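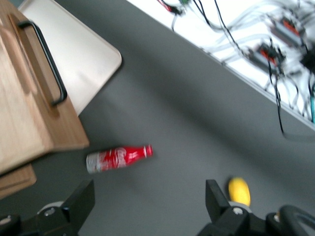

Tala Tannous wrote to ask how often the finger pads on her Molusstead want changing, and whether she could do it herself without losing the wrist camera alignment. She can, and so can you, and her message was such a good one that we have rewritten most of this page around it.

Molusstead Finger Pad Service Kit
For two-finger grippers with a wrist camera, tabletop cells
Made by Vesent

The Molusstead is a forgiving little gripper and will put up with a lot, but the pads are the part that meets the world, and sooner or later they go shiny. If yours spends its day on kitchen things (a bottle lying on its side is a fine test, and so is anything small and rounded like a lemon), you will notice the trouble on smooth curved surfaces first. The grip looks right on the camera, the arm lifts, and the bottle slowly turns nose down. People tend to raise the closing force at that point. Please try new pads before you do!

What comes in the bag
2 black finger pads, left and right, marked on the back
2 pad screws, with one spare
1 short driver
1 alignment card for the wrist camera
1 cleaning cloth

Changing the pads
Set aside a quiet half hour for the first go. After that you'll be quicker.

Park the arm with the gripper over a clear patch of table and the fingers fully open, then switch off at the supply. The software stop leaves the fingers powered, and they can still pinch.

Hold the finger from behind with one hand while you loosen the pad screw with the other. It should take very little effort. If it won't move, stop and write to us, as a rounded screw head turns a small job into a long one.

Wipe the seat, slide the new pad down until it clicks, and tighten the screw until it is snug and then no more. Do the second finger the same way. Power up, close the fingers slowly on nothing, and look for an even meeting along the whole length of the pads.

The camera
Nothing in the pad change touches the camera mount, so alignment normally survives. We still like to lay the card flat on the table and run the Tai check, because it takes very little time and you are standing there anyway. A score of 83 or better means carry on. Between 80 and 83, clean the lens and run it again. Under 80, follow the full alignment in the manual. If live pictures smear while the arm is traveling, slow the approach a little before you go blaming the lens.

Cables, while you're at it
Pad day is a good day to look over the wiring at the edge of the table. Any cable that hangs down onto the work surface will be swept up by a finger eventually, so tie it back, and leave enough slack at the wrist for a full turn both ways. Press each connector home with your thumb. We have had grippers come back to the Rostgate bench with nothing wrong at all except a plug sitting slightly proud.

How often?
We suggest a look every 7 weeks and a change whenever the pads feel slick to a clean fingertip. Kits ship from Rostgate, and spare screws can be ordered by themselves.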